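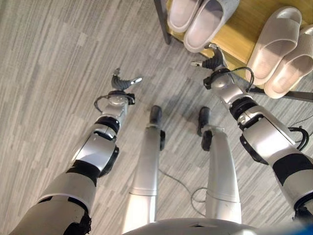
Shoes off at the door with guests - how do you handle it?
Posted June 6, 2023 in Home & Household

We moved into a rental in Wernarau in April and decided to keep it a no-shoes home. The two of us have no trouble with it, but we have my in-laws coming, plus friends now and then, and I never know what to say at the door. Some people see our shoes lined up and take theirs off. Others walk right in and I don't say anything. Do you keep slippers for guests? If so, what kind, and do you wash them? The entry is small, so a big bench is out. I'd like to keep the total under $70.

pledadis_renter

Stan

We have done this for years. Tell people before they come, not when they are standing on the mat with a coat half off. A line in the text message is enough: "we're a shoes-off house, slippers by the door." My parents' friends have never minded when they knew ahead of time. The ones who got annoyed were the ones with complicated boots.

For slippers, get open-back ones in a plain light color. Closed heels only fit the people they fit. Buy medium and large and skip small, as small feet manage fine in a medium. Ours are cotton terry with a rubber sole and they go in the machine on cold, then air dry. The dryer ruined the first set - the glue let go at the toe.
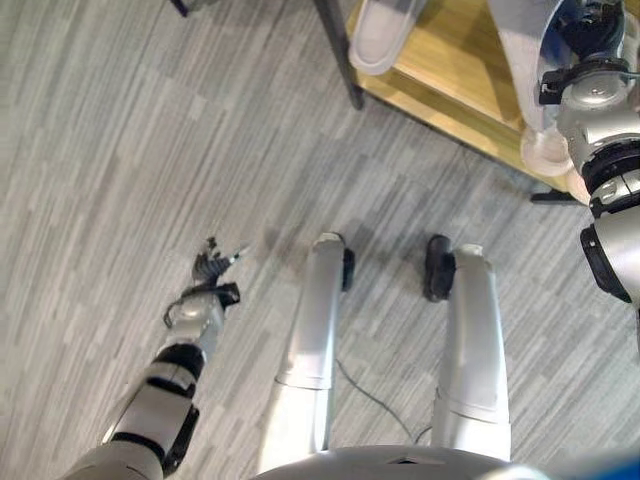
Keep them low, too. A shelf at knee height or below works better than a basket, where you always end up digging for the matching one. I would also put a chair nearby even if it has to be a folding one. Older relatives need to sit down for this, and if your in-laws have bad knees or wear orthotics, let them keep a clean pair of indoor shoes at your place.

Kanden

Just ask them. It's your house.

hallway605

Agree with most of what Stan said, except I gave up on cloth. I use the foam kind and wipe them with dish soap and water after people leave. Five pairs cost me less than one dinner out. They do get slick on stairs, so if you have stairs I would go with cloth after all. Thick socks are another choice and take up one drawer.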